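Thread: Too many keys on one ring, how do you sort them?

gion_s
Posted at 8:14
Good morning to all. Since May I look after the house of my aunt, and with the house came her keys. They are all together on rings, and the rings hang in other rings. To find the key for the cellar I need more time than to fetch the potatoes. I would like to make order, but I am afraid to separate things which belong together.

Yesterday evening I put the bunch on the table to look at it properly.
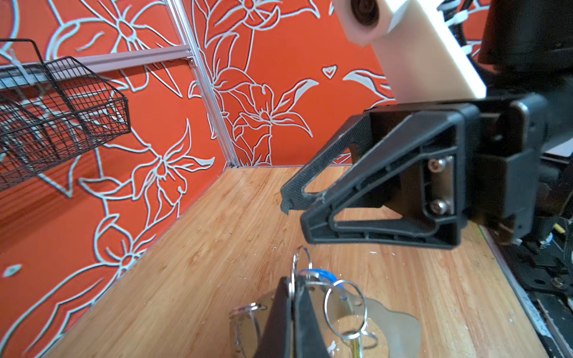 The bunch on my table, with the blue key and the cork disc.

The one with the blue plastic head I know, it is the front door. The brass one I have tried in two doors without success. There is also a flat metal tag with a wavy outline, and I don't know if it has a purpose or is only decoration. Does somebody have a good system?

Rhona Ogilvie
Take everything off and start again. One small ring for the keys you use each day, and one for the rest, which stays at home in a drawer. My own bunch became so heavy that it made a hole in my coat pocket.

tanner609
I don't agree with Rhona. If you take all off at once, you lose the information which keys were hanging together. Your aunt had maybe a reason. Write it down first, ring by ring, then open them.

Rhona Ogilvie
A reason? My mother put every new key where there was still place. But fine, writing down costs nothing.

Seraina Z.
Colored heads helped me the most. You have already one in blue, so I would continue like this: green for the cellar, red for the garage. Paper labels become dirty and after one winter you can't read them.

And please don't open the split ring with your fingernail. Use a butter knife.

gion_s
Thank you, I will write the list tonight. Can I throw away the brass key if it fits nowhere?

tanner609
No! Try the mailbox, the attic and the garden shed first. Mine was for a bicycle cellar, and I found it after 14 months.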